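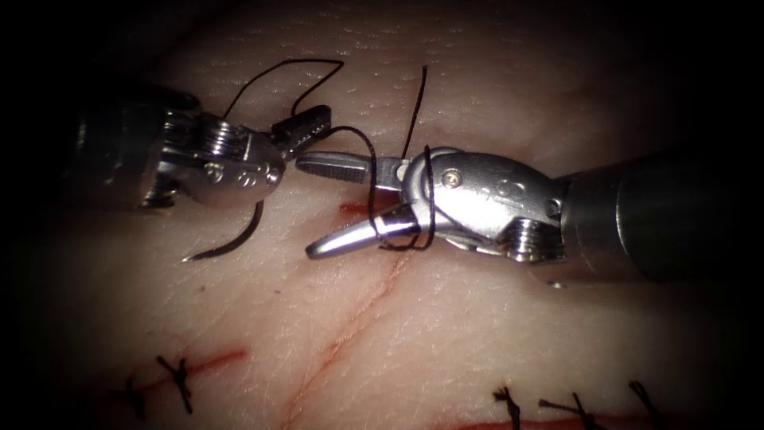 I finished it last night at some ridiculous hour and I have to write this down while I'm still in a good mood about it. The Lendcombe Legacy was a library sale find, in a box of old paperbacks with the covers half off, and I only picked it up for the first line: "Mrs. Dronetti had been expecting the police since breakfast." Well, who could put that back in the box?

The setup is simple enough. Old Mrs. Dronetti runs a boarding house on the wrong side of Lendcombe, a made-up seaside town that smells of tar and boiled fish (you get told about the fish a lot). One of her lodgers has gone off in the night, leaving his rent in an envelope and a locked trunk under the bed. Then her niece Clara turns up from the city with no money and a very good coat, and from there on everybody wants the trunk. There's a lawyer who's too polite. There's a sea captain who has clearly never been to sea. There's a young man with a limp that changes legs, and I was so proud of myself for catching it – then Clara mentions it at dinner two pages later!

What I love about these old thrillers is how fast they go. Nobody sits around thinking about their childhood. Clara gets locked in a boathouse, gets out of the boathouse, eats a sandwich and is back on the trail before the chapter ends. The chapters are tiny, too, maybe five or six pages each, and nearly every one stops with a knock at the door or a face at the window. I kept promising myself one more and then reading 15. 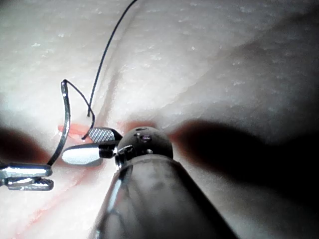

The romance is the weaker half, I'll admit. Clara has two men after her and it's plain from the start which one she'll pick, so the whole business at the regatta, where she's supposed to be torn, drags a bit. I'd have happily traded it for more of Mrs. Dronetti, who is the best thing in the book. She lies to everyone, she cheats at cards, and she gives the polite lawyer the damp room on purpose. When she finally gets the captain alone in the pantry and asks him to name the parts of a ship, I laughed so loud I woke the dog.

I won't spoil the trunk. I'll just say that I guessed wrong three separate times, and that the sum of 4,000 pounds that keeps coming up is worth paying attention to. The answer is fair. I went back and checked, and the clue is right there in the second chapter, in the middle of a long grumble over laundry.

My copy is the Comimden reprint, which has small type and thin paper and a few typos (the captain is "the captian" for most of chapter nine), but it held together, even with me bending it back over the arm of the couch. If you're fussy about print you might want to hunt for an older one. The story's all there either way, as far as I can tell.

I owe this whole kick to Kanokwan Boonyarit, who lent me The Saithong Pearls last December and told me to skip the introduction because it gives away the killer. She was right, it does, in the second sentence! That one is a bit darker and has a longer cast list, and I had to keep a scrap of paper going with all the cousins on it. I think Legacy is the better place to start. Pearls has the better villain, though, and a chase on a night train that I've read over again just for fun.

A word of warning if you're new to this kind of thing: the attitudes are of their time, and there's a chapter at the foreign consul's house that made me wince. It's short and the plot doesn't need it. I thought about knocking off a star, and I did, so call it four out of five, with the missing one split between the consul and the regatta.

Next up is a fat one, an omnibus with 1,170 pages and four novels in it, and I've already peeked at the first chapter, where a man finds a stranger's glove in his own coat pocket. I'm supposed to be reading something sensible for book club first. I've read the opening page of that – it has a lot of weather in it – and the omnibus is sitting right there on the nightstand, so we'll see how long I last.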